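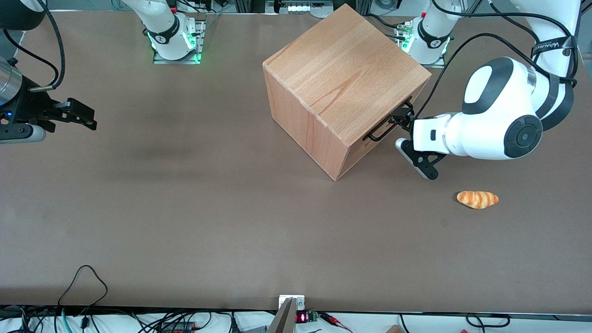 According to Bognár, who read the first draft of this report, a two-arm cell is too much machine for opening a box, and one arm with a better gripper would be enough. I have kept this objection in mind during the whole text, and I come back to it near the end. My answer is still not complete.

Student project report, 12/10/2023
Two-arm handling of household objects, built in the Sovel shared workshop

1. Purpose of the project

The aim was to build a small table cell in which two robot arms can work on the same object. The chosen task is to open a wooden box by its handle with the left arm and to put a piece of food inside with the right arm. It sounds simple, but the two halves of the task need different things. The handle needs a firm grip and a slow pull. The food, in our tests a small bread roll, needs a light grip, or it is crushed.

2. The build

Both arms are fixed at the far side of the table and reach towards the front. In my first plan they stood on opposite sides, which gave more room, but then the cables crossed the middle of the table. With the bases on one side the centre stays free.

The box is of pale wood with a black metal bar handle. I place it turned at an angle, so that a corner points to the front of the table. When it stood straight, the left gripper had to approach the handle with the wrist almost at its limit, and the controller often stopped the motion. With the turned position the fingers can close on the bar from the side.

The control program is divided in 2 parts. The first part, which I call Nilley, plans the paths and checks that the arms do not enter each other's space. The second part sends the commands and reads the force values. If the force at the gripper is above the limit, the arm stops and waits for a person to press the release button.

3. Testing

Testing began in September. In total I recorded 437 attempts, including the failed ones. The most common failure was slipping on the handle, because the bar is smooth. I reduced the pulling speed and closed the fingers further before the pull, and after this change the slipping became rare.

The second failure was more difficult. When the left arm pulled, the whole box sometimes moved with it. I tried a rubber mat under the box, but it made the turning angle hard to adjust. The right arm can hold the box still during the pull, and afterwards it goes for the roll. This is my main reply to the objection about one arm: a single arm would need a clamp, and a clamp would need a fixed place for the box.

4. Cost and time

The arms belong to the workshop and are not counted. The other parts, with the power supply and the brackets, cost around 300 euros. The brackets came from Grorkham and had to be drilled again, as the holes did not match the rail.

5. Open points

The cables at the front of the table still need a proper channel. The force limit is the same for both grippers at present, and I would like to set it separately for each one. A test with softer food is also planned, after the holding motion of the right arm is made faster.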